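About Stustance

Home > About us

Who we are

Stustance is a reporting and support service for lesbian, gay, bisexual and trans people in Firnthorpe who have been attacked, threatened or harassed. We are independent of the police and the council. You can talk to us whether or not you want to make a police report, and you do not have to give your name.

We work mainly in the streets between the railway station and the river, where most of the town's gay bars and cafes are, but you can contact us about something that happened anywhere in the borough. It can have happened last night or years ago.

How we started

The service grew out of a run of street robberies near Doucet Street. Several men were followed from the same late bar and had their phones and wallets taken. Some of them told bar staff, some told friends and two told the police. The reports were handled separately for weeks — one as a theft, one as a drunken argument — and it was the door staff who first noticed that the descriptions matched.

Bar owners and customers held a meeting that March in the upstairs room of the Pireo, a cafe on Doucet Street. The meeting agreed on a shared incident book, kept behind the counter at the cafe. Anyone could write in it. The book filled up faster than expected, and a good deal of what went into it had never been reported to anybody.

The incident book became a paper form, then a phone line and an online form. We still have the book.

What we do

Reporting. We take a report by phone, online or in person and ask what you want done with it. With your agreement we can pass it to the police with your name, pass it on without your name, or keep it on our own records only. You can change your mind later.

Support. A caseworker can go with you to give a statement, help with a compensation claim or a letter to your landlord or employer, and explain what happens if a case goes to court. We can also help with smaller things, such as getting bank cards stopped or locks changed.

Venue alerts. There are 31 bars, cafes, taxi offices and takeaways in our alert scheme. If we hear of an attack or of someone being followed, a message goes to all of them, normally within 15 minutes of us getting the call. Alerts give a place, a time and a description where we have one. They never say who was attacked.

Court and case updates. We keep a note of how local cases are dealt with and publish the outcomes once they are over. We do not publish the names of people who reported to us.

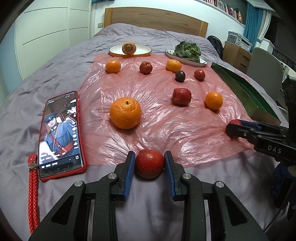
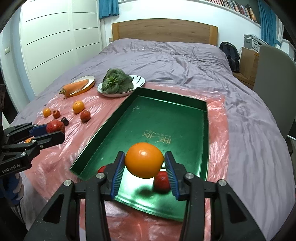

Fruit on pink plastic (first picture) and at a green tray (second picture).

Our figures

We have taken 608 reports since the first page of the incident book. Verbal abuse and threats make up the largest group, followed by robbery and then assault. A smaller number concern damage to homes and cars, and these tend to be repeated, often by a neighbour.

We count incidents, and one person may report several. We do not check every report before we record it, so our totals should not be compared directly with the police figures for Firnthorpe. Where a report turns out to be a duplicate we merge the two.

Who works here

There are five paid staff: three caseworkers, a phone line coordinator and an office manager. Phone line workers are trained by us over eight evenings and sit in on calls before they take any alone. Everybody who works on the line has a background check.

We do not run street patrols and we do not ask anyone to step in during an attack. If you are in danger now, ring 999.

How we are paid for

Our money comes from grants, from the venues in the alert scheme, who each pay a small yearly fee, and from donations. We do not take payment for passing reports to the police. Accounts for each year are available from the office on request, in print or by email.

Confidentiality

Reports are kept on a system that only caseworkers and the coordinator can open. We would share something without your agreement only if we believed that you or another person was at risk of serious harm, or if a court ordered it. We would try to tell you first.

Finding us

The office is on the first floor above the Pireo, with a side entrance on Doucet Street. There is a buzzer marked "Stustance" and a lift at the back of the building — please ring ahead if you need it, as the rear door is kept locked. We can also meet you at the library or at home.

Complaints

If you are unhappy with the way we have dealt with you, write to the office manager at the address on the contact page. You will get a reply in writing. If the complaint is about the office manager, mark the envelope for the board.

Page last updated 2023-01-21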